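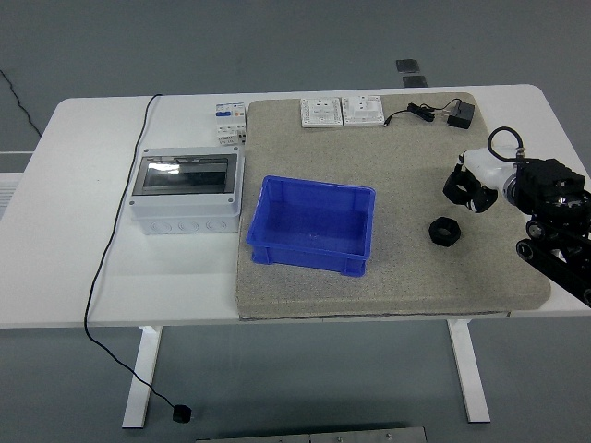 Gripper drops the nut on every sixth pick, sort of

hivley_tech wrote:
Small bench arm, black curved fingers, picking electrical bits off a felt-type mat and putting them in a blue crate. Sockets fine. Breaker fine. The hex nut is the problem. It picks five times like a champ, then on pick 6 the fingers close a hair too high and skate off the top. Re-homed it, retaught the pick point, swore at it. Same thing. Ideas before I start taking things apart?

mkasprzak_sr wrote:
What's your pick height referenced to? If you taught it off the tabletop and then put the mat down, you're teaching it to be wrong.

hivley_tech wrote:
Taught on the mat. I'm slow but I'm not that slow.

Fimik wrote:
Mat squashes. We had the same stuff under a cell at Haddad and it took a set wherever the fingers pressed. After 1000 cycles you could find the pick point with your thumb. Flip it over or rotate it a quarter turn and see if the fault moves.

liltuto wrote:
It's the cable. It's always the cable. If you've got a loop coming up over the gripper, watch it at full reach. When it runs out of slack it tugs the wrist and there's your hair too high.

Fimik wrote:
A cable tug would show up on the sockets too.

liltuto wrote:
Not if the sockets are at the back and the nut is out front. Different wrist angle. Give it more loop and re-tie it one joint down.

Wanda Kasprzak wrote:
You can both be right, which I realize is not how this forum works. Change one thing, run 20 picks, write it down. Then change the other. And check the finger screws while you're in there. Ours back out a quarter turn every couple of months and the fingers splay just enough to miss anything thin.

hivley_tech wrote:
Mat rotated, 20 picks, dropped three. So Fimik owes me ten minutes. Finger screws next.

Fimik wrote:
Three out of 20 is data. You're welcome.

hivley_tech wrote:
Left finger screw was loose enough to turn by hand. Thread locker on both — the blue kind, before anyone starts — and retaught the nut. Also gave the cable more slack so liltuto can sleep. Ran it through lunch: 992 good out of 1000.

liltuto wrote:
So it was the cable.

Wanda Kasprzak wrote:
He changed two things at once. I give up.

Magnus Carnegie wrote:
What happened on the other 8? That's still too many for a nut lying flat. Did you log which picks they were?

hivley_tech wrote:
Log has the count but no pick numbers. Turning that on now and running it again tonight with the cable tied back the old way, for Wanda.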